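3.2 Grasping soft packets with the workshop gripper

The arm was put together in the shared workshop at Drostside, in evenings mostly, by the first and third authors with help from W. Barbosa on the wiring. Base and links from the second Umier kit, gripper our own. Servo horns drilled out by hand, so some play in the wrist, see 3.4. We did not correct for it in this section.

Rigid objects had gone well enough by then (Section 3.1). Soft packets had not. A foil packet has no fixed shape, the crimped ends stick out further than the body, and any width measured before the fingers close is wrong once they have closed. Leite, the controller we started from, assumes one width per object and keeps it. Fine for blocks and jars. For packets it either stops short or goes on squeezing until the current limit trips.

We changed two things. First, the fingers. The early pair were flat and parallel and packets slid up and out of them. The present pair have a sloped top edge, so the tip is lower on the outside and the packet has somewhere to bulge. Printed dark, which also helped with glare, though that was luck. Second, the closing rule. Instead of a target width the gripper now closes in steps of 8 counts, waits, reads motor current, and stops when the reading has risen on two steps running. Crude. It was chosen becuase it could be written and tested in an evening.

The camera is mounted at the wrist and looks out along the fingers, so both fingers are always in view and can be used as a ruler (Figure 4).
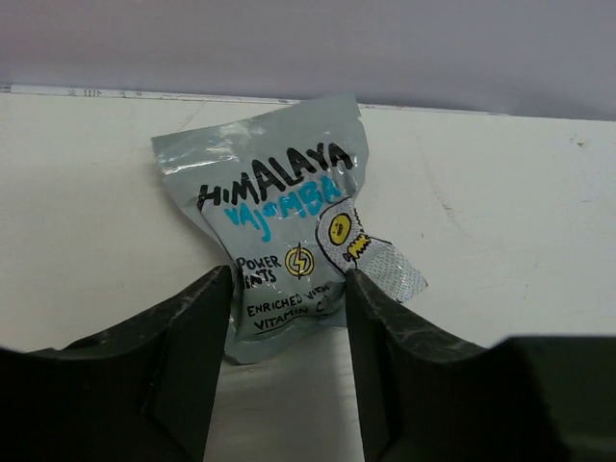
Figure 4. Wrist camera view, snack packet upright between the fingers, white tabletop.

Trials were run in one block in May 2024. For each trial a packet was set upright on the table, the arm started from the same rest pose, and a grasp was called good if the packet stayed off the table for 10 seconds. Anything else was a miss, including the ones where it hung on by a corner and then went. Packets were used as they came out of the bag they were stored in, creases and all. J. Pimentel set them out and N. Caldeira kept the log, and they did not swap over, which we should have done.

In total 714 trials were logged. Of these 185 were misses. Most of the misses fall into two groups. In the first, one finger met the flared end of the seal before the body of the packet, current rose on two steps, and the rule stopped early with only the seal held. In the second the packet turned on the table as the fingers came in, and was gripped across a fold. The second sort looked fine from the camera and often failed only on lifting.

Highlights on the foil were a nuisance for the segmentation. A bright crease splits the mask in two and the centre is then taken from the larger half, usually off to one side. We tried a matt card shade round the lamp, which helped, and then somebody borrowed the lamp. The later trials were done under the ceiling lights only. The log marks where the change comes, the results are not split by it here. Printed lettering caused much less trouble than expected, dark characters on a pale packet were mostly filled in by the closing step of the mask.

One point on the table. It is scratched and smudged from other work, and small marks were sometimes picked up as objects before a minimum area was set. The minimum was set by eye. Somone repeating this on a cleaner surface may not need it, on a darker surface it will want setting again.

U. Farías suggested waiting longer between steps so that the foil could settle. We tried it on a handful of packets and the seal problem did not go away — the finger is simply touching the wrong thing — so the wait was put back to what it was. A better fix would be to look at the packet outline and turn the wrist so that the flared side sits clear of both fingers. The wrist can do this. The code for it was started by S. Maihi at Gekatdale and is not in the version reported here.

Wear on the fingers was not measured. Both have scuffs on the faces and were not replaced during the block. Finger drawings and the closing rule are in Appendix B, current thresholds in the table after it.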